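Drying Out the Bensaid Building: A Moisture Study of One Wet Basement
Building Maintenance II, final project report
Dae-han Yeom and Signe Lindqvist

1. Why a basement

Our first proposal was a study of roof leaks, which our instructor approved in February and the weather then declined to support. It did not rain on us once. What we got was a failed supply line in the basement of the Bensaid building, which let go at night and ran until the morning shift came in. The owners were unhappy. We had a project.

The water was clean, it covered one storage room and part of the hallway, and the crew from Brito had pumped it out before we arrived. Our question was a modest one: do walls dry at the same rate at every height, and does it matter where you park the fans? 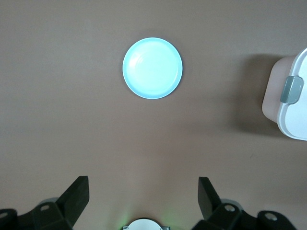

2. Method

We marked 57 points on the drywall in three rows, the lowest just above the baseboard. Each point was read twice a day with a Voltley pin meter, once at 7 a.m. and once in the late afternoon. Signe took the mornings. Dae-han has asked that the report not go into why.

Brito let us choose the fan layout on the hallway side, and kept the storage room in their usual arrangement, with every fan angled along the wall. In the hallway we aimed ours straight at it, on the theory that more wind on the wet part had to be better. The dehumidifier, a Cisia, stood in the doorway between the two and was emptied by whoever tripped over the bucket.

3. Results

The top row was never very wet and dried first. The middle row followed. The bottom row in the storage room reached our dry target on day five. The bottom row in the hallway, where we had improved things, took until day seven, and it dried in patches – fine directly in front of a fan, still damp an arm's length to either side.
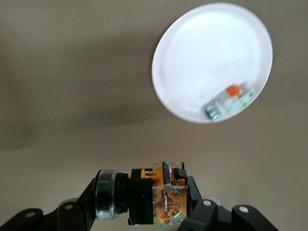
We also pulled one length of baseboard in each area. The paper behind it was soft in both places, and the readings there were higher than anything we had recorded on the open wall. If we had stopped at the visible surface we would have called the hallway done two days early.

4. Problems with the study

The two areas were not the same size, and the storage room has a better door. Two of our points turned out to be over metal corner bead, which the meter reads as a swimming pool. We dropped both. One morning's readings were written on a paper towel that was later used as a paper towel.

5. Cost

The owners' bill for the drying work came to $3085, not counting new baseboard. Our share of the equipment time was donated by Brito, who also got the hallway fans turned the right way on day six and were polite about it.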